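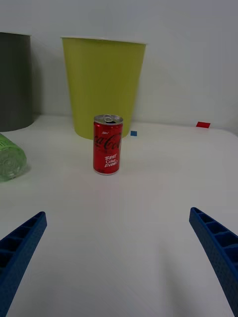
Lata pequeña de Coca-Cola, abierta, sobre mesa blanca.

Fastadora Retribución
Programa para el cálculo y la aprobación de bonos anuales
Fabricante: Breltard

Precio: 73 € al mes por empresa, impuestos no incluidos
Disponibilidad: inmediata, con activación en línea

Descripción

Fastadora Retribución es un programa para las empresas que pagan una parte variable a sus directivos y empleados. Permite definir los objetivos al comienzo del ejercicio, introducir los resultados al final y obtener el importe que corresponde a cada persona. El consejo de administración recibe una propuesta completa y puede aprobarla, devolverla o modificar una línea concreta. Cada modificación queda registrada con su fecha y con el usuario que la hizo.

Muchas empresas preparan todavía los bonos en una hoja de cálculo que pasa de un departamento a otro por correo. En Fastadora existe una sola versión de los datos. Los directores de área ven únicamente a su equipo, y la dirección financiera ve el total provisionado y el total por pagar.

Funciones principales

Bonos en efectivo, en acciones o mixtos
Límite máximo por persona, por nivel o por departamento
Cálculo proporcional para las altas y bajas durante el año
Calendario de pagos con hasta cuatro fechas por ejercicio
Carta individual para el empleado, en español, inglés o portugués
Exportación del informe para la junta de accionistas

Si un directivo renuncia a su bono, se puede dejar el importe en cero sin borrar sus objetivos. El informe anual mostrará entonces la renuncia en una columna separada.

Características técnicas

Número máximo de empleados: 1.000
Historial incluido: 24 meses
Acceso: navegador, sin instalación
Conexión con nóminas: mediante Mindivport (se contrata aparte)
Formatos de importación: CSV y XLSX

Versión con Olaniyan

Los clientes que usan el software contable Olaniyan pueden pedir el conector sin coste adicional. Las provisiones mensuales pasan directamente a la contabilidad y no es necesario escribirlas otra vez. Rogamos indicar la versión instalada en el momento del pedido.

Condiciones

El contrato tiene una duración mínima de un año. Para cerrar los bonos del ejercicio en curso recomendamos hacer el pedido antes de octubre, porque la carga de los datos anteriores necesita varias semanas. La formación inicial se realiza por videoconferencia y está comprendida en el precio. Las empresas que superan el número máximo de empleados pueden solicitar una oferta individual en el formulario de contacto.

Solicitar presupuesto
Descargar ficha del producto
Productos relacionados: Fastadora Dietas, Fastadora Anticipos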